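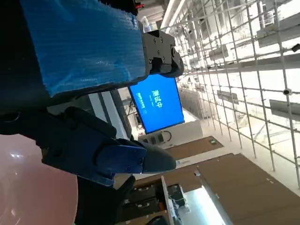 Page 2 of 4

SPEAKER NOTES
Heat pumps and the old boiler house: what Dradudbridge got for its money
Evening session, Tue 14 July

Start before the latecomers sit down. They will be standing at the coffee and they can hear perfectly well from there.

Opening. Ask for hands: who here heats with oil? Leave the hands up longer than is comfortable. Then ask who knows what they paid last winter. Most hands go down. Say that mine went down too, for eleven years, and I give talks on this.

The district. Gitach is the part of Dradudbridge between the river and the rail yard. Brick row houses, small lots, no room for a heat pump the size of a refrigerator beside every back door, and very firm opinions about what may stand beside a back door. One shared heating network, 200 homes on it, fed from a boiler house that burned oil and, on windy days, perfumed the laundry.

The plan on paper: take heat from the river with two large heat pumps, put it into the existing pipes, keep one oil boiler for the worst week of winter. Explain "existing pipes" slowly. Everybody hears "free pipes." The existing pipes were built for very hot water and very cheap oil, and the insulation had the thickness and general attitude of a wet sock.

(Pause. If they laugh, wait. If they don't, go straight on to temperature.)

Temperature. A heat pump is happiest making warm water. Ask it for scalding water and it will oblige, grumbling, and send you the electric bill. So the first job in Gitach was lowering the temperature in the network a little at a time and waiting to see who telephoned. The people who telephoned lived at the end of the line, or had put a sofa in front of the radiator. Moving sofas was the cheapest energy measure of the whole project and it does not appear in any report.

Do not get drawn into refrigerants here. There is a man at every talk who wants refrigerants. Promise him the break.

The equipment. The pumps came from Indis, and the control system from Gebretsadik. Each firm was sure that the connection between the two belonged to the other. This took up most of a spring. I am told both firms now use Gitach in their brochures, with a photograph taken from the side where you can't see the extra cabinet.

Money. Slow down again. The two pumps and the river intake were the part everybody had budgeted for. The part they hadn't was 900 meters of replacement pipe under a street that had been repaved the August before. Read out that sentence as it stands. Don't add anything, the room will do it for you.

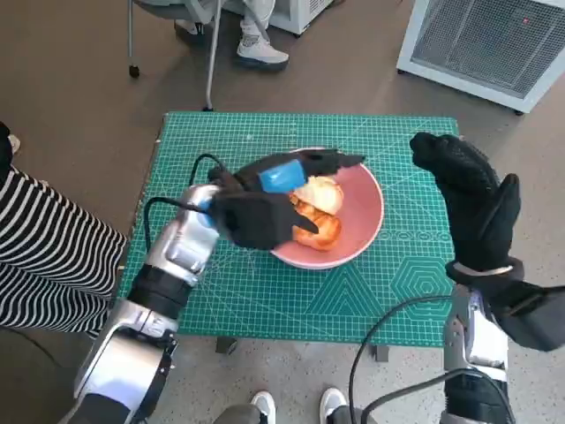 Then say what the pipe bought, so we don't leave people with the hole in the road. The old section was losing heat all year, summer included. Snow never settled on that street. Residents were fond of this and considered it a municipal service. After the new pipe went in, the town received complaints about ice.

Bills. Be careful. Customers pay a fixed part and a part that follows use. The fixed part went up and the other part came down. If you live alone in a small house and wear sweaters, you did badly in the first year, and you wrote to the paper. The fixed part was later changed. I would have changed it before sending out the letters, but I wasn't asked, and I'd like that on the record.

The river. Somebody will ask whether the fish are cold. The water goes back slightly cooler than it came out, and the permit sets a limit on how much. When the river itself gets too cold, the pumps shut off and the oil boiler comes on. Say this yourself before a questioner does. People forgive an oil boiler if they hear about it early.

Skip if short of time: the noise wall, the second noise wall.

What I'd do differently
Survey the pipes first. Not the drawings of the pipes.
One contract for the pumps and the controls, even if it costs more.
Visit the end of the line in January, in person, without a coat.
Billing letter written by someone who has received a bill.

Hand over to questions at this point, with the network map left up on the screen. The microphone in this hall has to be switched on at the bottom, and the light on it means nothing. Refrigerants at the break.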